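Utach 桌面分拣工作单元（自组装套件）
工作板、形状积木与夹爪的配置说明

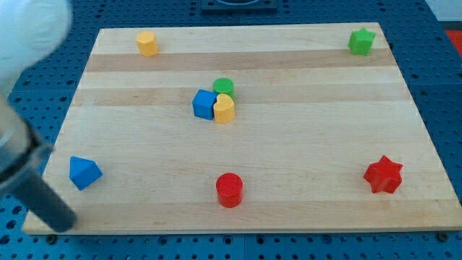
图1 工作板与八件形状积木，蓝色孔板台面

产品概述

Utach 是一套面向家庭工作间和共享车间的桌面抓取与分拣工作单元。套件以孔板台面为安装基准，机械臂、工作板和附件均在同一平面上定位，拆装时不需要改动台面本身。本页说明适用于当前版本的台面组件、工作板组件、积木组和控制盒，机械臂本体另购。

工作板为浅色木条拼接板，深浅木纹条带横向排列。条带可作为粗略的行参考，但不应作为标定依据，不同批次的条带位置和颜色深浅并不一致。标定请使用随附的标定卡。

积木组共八件，红、黄、蓝、绿每色两件：
红色：圆柱、六角星
黄色：八棱柱、心形
蓝色：立方体、三棱柱
绿色：圆柱、五棱柱

圆柱有红、绿两件，其余形状各一件。按颜色分拣时每类两件；按形状分拣时，圆柱类两件，其他各类一件。两种任务可共用同一套积木，切换时只需更换任务文件。

图1中绿色圆柱、蓝色立方体与黄色心形彼此相接，另外五件分散放置。这类布局对应任务文件中的“混合”模式：先处理间距充足的单件，再处理相接的一组。三棱柱以矩形侧面着板，抓取角度与直立件不同，任务文件中须单独指定姿态。

组成与规格

台面组件：蓝色孔板，小孔按行列规则分布，另设较大的螺栓孔。
工作板组件：拼接木板一块，防滑垫一组。
积木组：木制，八件。
控制盒：Kunurley K2，带急停输入，2 路数字输出。
标定卡：一张，哑光面。
抓取测试循环：出厂每套 200 次。
整机包装件数（含紧固件）：468 件。
供电：24 V 直流，电源适配器随控制盒提供。
通信：USB 或以太网，二选一，不支持同时连接。

安装步骤

1. 将孔板台面放在刚性桌面上，检查四角有无翘动。桌面不平时调整脚垫，不要在孔板与桌面之间塞纸片。
2. 固定机械臂底座。螺栓从较大的孔穿入，按对角顺序分两轮拧紧。小孔仅用于轻载附件，不得承受底座载荷。
3. 放置工作板。木板四周应留出台面，便于取放和检查板边。板边与孔列平行即可，不要求与孔中心对齐。
4. 安装夹爪，接好线缆，在腕部留出余量。手动转动末端关节至两侧限位，确认线缆不绷紧、不刮擦。
5. 连接控制盒和急停开关。急停开关应装在操作者不越过工作区就能按到的位置。
6. 通电，以低速执行回零。首次回零前清空工作板。

标定

标定分两步。第一步为平面标定：将标定卡平放于工作板，依次移动到软件提示的位置并逐点确认。第二步为高度标定：夹爪闭合，低速下降至指端轻触板面，记录高度值，再抬升至安全高度。

以下情况须重新标定：更换工作板；拆装过夹爪；底座螺栓重新拧紧；工作板被碰动。仅更换积木不需要重新标定，但需在任务文件中更新物体高度。

残差由软件在标定结束后给出。超过允许值时，先检查工作板是否滑动，再检查底座。连续重做标定而不排查机械松动，结果不会改善。

抓取参数

圆柱：接近方向不限，推荐沿直径夹持。
立方体：夹持一对相互平行的侧面，偏角过大时先旋转腕部再下降。
五棱柱：没有平行的侧面，以一面对一棱的方式夹持，速度降一档。
八棱柱：夹持相对的两面，避免夹在棱上。
心形：夹持两侧弧面，避开尖端。
六角星：夹持位置取相对的凹角，指端过宽时不能完全进入，可换用窄指。
三棱柱：侧面着板时沿长度方向从两端三角面夹持。

相接的积木之间没有指端间隙。处理时应从外侧推开一件，重新识别位置后再抓取。推移行程应短，避免把积木推到板边。软件默认每次推移后更新一次检测结果，不建议关闭。

照明与识别

彩色漆面在强光下会出现高光，圆柱侧面尤为明显。推荐使用漫射光源，光源不要正对工作板。蓝色积木与蓝色台面色调接近，识别区域应限定在木板范围内，将台面全部排除。改变光照后，应重新采集颜色阈值，四种颜色分别采集。

维护

工作板用干布擦拭，不使用溶剂。积木漆面磨损后颜色阈值可能偏移，可单件更换。孔板的大孔内如有碎屑，用吸尘器清理，不要用压缩空气吹向机械臂关节。底座螺栓在首周使用后复紧一次，此后每月检查。共享车间中多人使用时，建议把标定记录与任务文件存放在同一目录，并注明所用夹爪的指型。

选配件

Sundholm 窄指组：2 支，适用于六角星和间隙较小的布局。
Oyelaran 漫射灯架：安装在孔板后沿，灯头角度可调。
替换工作板：与原板同尺寸，安装后须重新标定。
单件积木：按颜色和形状订购，订购时须同时注明两项。

供货说明

标准套件含台面组件、工作板组件、积木组、控制盒和标定卡。机械臂、夹爪及选配件不在标准套件内。下一批台面组件三月发货，积木组和工作板可单独下单。安装图纸与任务文件模板随控制盒固件包提供，固件版本须与模板版本一致。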